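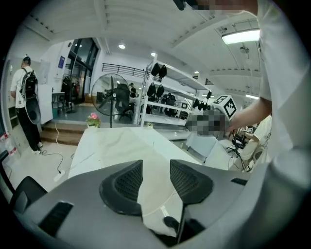

Figure 7. The marble-topped table on the lower floor, with the potted plant at its far edge and the standing fan by the wooden steps.

7. Setting up the lower floor

Welcome to the part of the Lallholm guide that most people turn to first, usually with a coat still on and a bag over one shoulder. The lower floor is a friendly place to spend a day once it has been arranged to suit you, and the arranging is easy if you take it in the order given in this section. Please allow 30 minutes if you are working with a helper, and a bit longer if it is your first time with us and you would like to stop and look at everything (most people do, and quite right too).

The section covers the table, the chairs, the plant, the standing fan and the wooden steps up to the raised floor. Heating and blinds are in Section 8. If you only want to sit down and get on with your day, the room will generally have been left in the everyday layout and you can skip straight to 7.4.

7.1 Before you move anything

1. Put coats and bags on the hooks in the passage. If you would prefer to keep a bag with you, that is perfectly fine, but please keep it off the steps.
2. Walk once round the table and once up and down the steps. It sounds fussy, I know, but you will learn where the sockets are and which way the chairs like to slide.
3. Decide how you want people to face. The everyday layout has the table running lengthways towards the raised floor, and it suits meetings, craft days and long lunches equally well.
4. If you are bringing stands, lights or anything else on legs, choose the places for them now, while the floor can still be seen properly.

Note: the plan pinned inside the cupboard door shows the everyday layout from above. It was redrawn in August and the older plan, with the table across the room, should be ignored if you come across a copy.

7.2 The table

The table is our Wollov, and the whole room is really organised around it. Its top is white marble with a faint grey veining, and people do tend to stroke it as they go past. Marble is a good deal softer in its habits than it looks, so a little care goes a long way.

To shift the table a short distance:

1. Clear the top completely, plant included.
2. Stand one person at each end. Please do not try it alone, however strong you are feeling.
3. Check that the felt pads are still under the feet. Spare pads are in the cupboard, in the tin marked Wollov.
4. Lift by the frame underneath, never by the marble. The top weighs 33 kg and it rests on the frame under its own weight, so lifting by the edge will bring it up off its seating.
5. Move in small stages, setting the table down between them. Talk to each other as you go — "down on your side" is worth more than any amount of nodding.
6. When the table is where you want it, press gently on each corner in turn. If it rocks, turn the screw foot at that corner a little at a time until it stops.

Caution: do not sit, stand or kneel on the top, and do not lean a ladder on it. If you need to reach something high up, ask us and we will bring the proper steps down from the store.

Laying the table for use:

7. Wipe the top with a cloth wrung out in warm water, and then with a dry one.
8. For food, put down the long runner and use the cork mats under serving dishes. Lemon, vinegar, wine and tomato all leave dull marks, and they do it faster than you would think.
9. For paper and craft work, use the green cutting mats. Please don't cut straight on the marble even with a blade you consider blunt.
10. For laptops and other equipment, check the underside for grit before you set it down, and lift it to move it.

If something is spilt, blot it first and wipe it afterwards. Rubbing spreads the spill into the veining, or at any rate makes it look as though it has. Should a mark stay behind when the surface has dried, leave it alone and write it in the room book. We have a polishing paste for the purpose and nobody will be cross with you.

7.3 The plant

The pink-flowered plant in the white pot lives at the end of the table nearest the steps. It has become a sort of mascot and regular visitors ask after it, so we are rather keen that it should thrive.

1. Leave it at the far end if you possibly can. It gets the light it likes there, and people coming down the steps are greeted by the flowers.
2. If you need the whole length of the table, move the plant to the windowsill in the passage, and pop it back before you go.
3. Carry it by the pot with both hands, one of them underneath.
4. Keep a cork mat under the pot whenever it is on the marble.
5. There is no need to water it. We do so ourselves, and in our experience a plant that is watered by every kind visitor soon begins to sulk.

Fallen petals can go in the compost caddy. Please pick them off the marble instead of sweeping them along with a hand, as they can stain when squashed.

7.4 The chairs

The pale grey chairs with the rounded backs are from Alemneh. They are light enough to carry in one hand and comfortable enough for a whole afternoon, and we are very fond of them.

1. Bring chairs to the table with the backs facing outwards, leaving enough space behind each for somebody to walk past.
2. Carry them, please, and don't drag them. The floor shows every journey.
3. If you are putting a chair next to a tripod or a stand, leave a clear gap between the chair and the splayed legs. Feet find those legs very easily when a person is getting up in the middle of a conversation.
4. Keep the foot of the wooden steps free of chairs, even for a group that is squeezed for room.
5. At the end, tuck the chairs back under the table or set them along the wall, whichever you found them doing.

Note: the backs are curved and will not hold a heavy coat for long. It slides off, usually on to the floor and sometimes into the soup.

7.5 The standing fan

The black fan on the tall thin pole is the Lengate, and its usual place is near the top of the wooden steps. From there it looks over the whole of the lower floor and moves the air along the table quite nicely, without blowing directly into anyone's face. We tried it down beside the table for a summer and everyone's papers went for a walk.

1. Check that the fan is switched off at the wall before you move or adjust it.
2. To carry it, hold the pole low down with one hand and steady it higher up with the other. Do not pick it up by the round grille.
3. Set it on the raised floor, well back from the edge of the top step, with 30 cm clear behind the grille.
4. Run the cable along the wall, away from the steps. There are clips on the skirting for it. A cable must never cross the steps, not even for five minutes and not even with tape over it.
5. Tilt the head so that it points just above the table, then tighten the knob at the back until it is finger tight.
6. Plug in, switch on at the wall and begin with speed 2. Wait a little before going higher, as the air takes time to reach the far end and people are apt to turn it up too soon.

Caution: keep scarves, long hair, ribbons and lanyards away from the wire grille while the fan is running. If small children are in your party, have a grown-up sit on the raised floor with it, or do without the fan altogether.

If the fan hums but does not turn, switch it off at the wall and leave it off. Do not poke anything through the grille to get it started. If it turns but wobbles, it is nearly always standing with part of its base on the edge of the rug — shift it on to the bare floor and try again.

7.6 The wooden steps

The steps are short, and people forget about them for precisely that reason. Please mention them to your group when everybody has arrived.

1. Keep every tread clear. No bags, no cups, no shoes, no rolled-up posters waiting to go somewhere else.
2. Anyone carrying something wide should come up or down with a second person walking ahead.
3. Stop at the top and look before stepping down, particularly when the fan is in its place and you are edging round it.
4. Mop up anything wet straight away. Cloths are under the sink in the passage.

A visitor who would find the steps awkward can reach the raised floor through the side door from the courtyard. Ring us beforehand and we will have it unlocked and the mat down.

7.7 Putting the room back

1. Switch off the fan at the wall and coil the cable loosely round the base.
2. Wipe and dry the table top, and put the runner, mats and tin back in the cupboard.
3. Return the plant to its end of the table, on its cork mat.
4. Tidy the chairs.
5. Sweep the lower floor, working away from the steps towards the door. The broom is behind the passage door and the dustpan hangs beside it.
6. Write anything broken, stained, loose or simply puzzling in the room book, with your name and a telephone number.

Questions about any of this are welcome and should go to Mohcine Bouzid in the house office, who put the everyday layout together and can usually sort things out over the telephone. For the blinds, the radiators and the temperamental window catch, please carry on to Section 8.

Section last revised Oct 19, 2022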